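Oiling a light wooden worktop – which product?

haken_68
Posted 4/10/19
Hello all. In July I bought a table top of pale wood, made from long strips glued together. The seller says oil it every 5 weeks. Is this really necessary? I use it only for small repairs.

Mertens
Every 5 weeks is too much, it becomes sticky. I do mine 2 times a year with Mikard oil and I am content.

Celine
I don't agree with Mertens. Oil turns pale wood yellow. Take a matt varnish, 2 thin coats, and sand lightly between them.

Mertens
Varnish is fine until the first deep scratch. Then you must sand the whole top – with oil you repair only the spot. 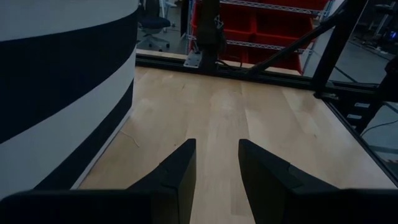
haken_68
My top has still a slight shine in the middle and on the right, so maybe I wait with the oil. The colour I would like to keep as it is. Celine, does the varnish also stay pale after some years?

Celine
Mine did, but take the water-based one. Leave it 20 hours before you put anything heavy on it.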